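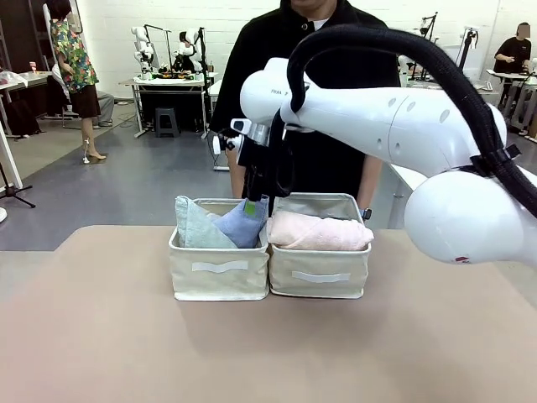 Cikine cloth sorting, fault subset

README, last changed June 29, 2020

Contents: 327 episodes in which a robot arm was asked to move folded cloths and towels between fabric bins and something went wrong. The successful episodes live in the main Cikine set and are much duller. If you came looking for those, you want the other folder.

Why the subset exists

In the original release the faults were mixed in with everything else and marked "success", on the grounds that the script had reached its last line. The script always reached its last line. Katherine Quispe went back through the lot by hand and relabelled it, and her labels are the ones used here. Where they disagree with the Koyama log files, believe Katherine.

Fault codes

DRAG: the gripper closes on the intended cloth and takes its neighbour along for company. Most common with folded cloths stood upright in the same bin.

SLIP: the cloth leaves the fingers before the release command. Rolled towels do this less than thin fabric.

PHANTOM: the gripper closes on air, lifts it with great care and places it in the other bin. Logged as a perfect grasp until version 2.

BIN: the fingers catch a rim or a strap handle and the bin comes too. Fabric bins are light and put up very little argument.

HOSE: the hose over the arm snags or pulls tight and the arm stops on a force limit. Retying the straps helped. It did not cure it.

STOP: a person pressed the stop button. See below, please.

The STOP episodes

There are 108 of these and they deserve more respect than the others. The Zodow controller we used at the time had a fault in its resume routine: after a stop, it finished the move it had been making, at full speed, before it checked whether anyone had cleared it to carry on. We found this out when an operator reached in to straighten a bin. The result was a bruised knuckle and a long afternoon of forms.

The routine was patched in August of the previous year. Episodes recorded before the patch have the field resume_safe set to false. Do not replay their motion commands on a real arm with a person at the table. Do not replay them with your lunch at the table either.

Known problems

Force readings are missing for the first 800 milliseconds of every episode, while the sensor makes up its mind. Clirkuvitz, who host the files, rename anything with a space in it, so check your paths. A few DRAG episodes could as easily be called SLIP – if you feel strongly, send a corrected label with the episode number and we will probably give in.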